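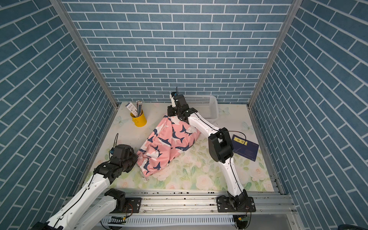
Handen two-arm bench kit, reviewed after one budget year

Posted August 1, 2019 by Fidelina Cuervo

We bought the Handen kit in December for the shop at Standbridge, where we work on folding and sorting small laundry items. I handle the purchasing, so this review is mostly about what the kit cost us, what was missing from the quote, and what I would put in a plan before ordering another one. Segundo Urrego runs the arms day to day and I asked him for his notes on the work itself.

Price

The kit was $3,189 before shipping. That covers the two arms, the grippers, both power supplies, and the control boards. It does not cover a computer, cameras, or anything to bolt the arms to. The product page does say this, but in small type under the parts list, and I missed it the first time through.

We had a quote from Atero for a similar pair at a higher price with a frame included. After we bought extrusion, panels and hardware on our own, the gap between the two was smaller than I expected. If your shop does not already cut aluminum, compare the totals and not the kit prices.

What we added

Aluminum extrusion for the rail and posts. Wall panels in a blue brick print, because Segundo wanted a patterned background and they were the cheapest ones the store had. A printed floral covering for the floor. Spare screws. Buy more screws than you think you need, since they end up all over the rail and you will lose a few.

Budget for test items too. I didn't have a line for this at first. Clothes, a plastic basket, pencils, small boxes and booklets are all cheap, but they come in as small receipts every week and somebody has to enter them. I now set aside a fixed amount each quarter.

Setup

Two people can do it in 3 days, including the frame. The arms go on black mounting plates and the holes lined up fine. Cable length was the main problem. The stock cables reach, but there is no clip or channel for them along the links, so they arch out from the arm. We have had one snag on a basket. A bag of clips should be in the box at this price.

The control boards come without covers. Ours are still open at the front below the arms, and I would like to see a cover sold as an option.

In use

Segundo's notes: the arms are good at holding soft things from both ends. Thin knit shorts and T-shirts are fine. Elastic edges are harder because the cloth bunches up and the gripper takes more of it than you want. The elbows are bulky, and in a small enclosure one arm will often block your view of whatever is behind it. Plan your camera positions around that before you drill anything. He would also make the floor deeper than ours.

Heavy items are not what this kit is for. We tried a bath towel and gave up on it.

Repairs

We have replaced 2 gripper motors. The first was under warranty and took about 2 weeks to arrive. The second we paid for, and by then I had started keeping one on the shelf. If you depend on the bench being up, put at least one spare motor in the original order. It saves a second shipping charge.

Support is by email only. Rigoberto Restrepo on our side wrote to them four times over the year and got a useful reply each time, usually the next day.

Would I buy it again

Yes, for light work and for a shop that can build its own frame. For a school or office with no tools I would get the Atero quote first. We are planning a second bench and I have asked for the same kit, with the spare motor, longer cables and a bag of clips on the same purchase order.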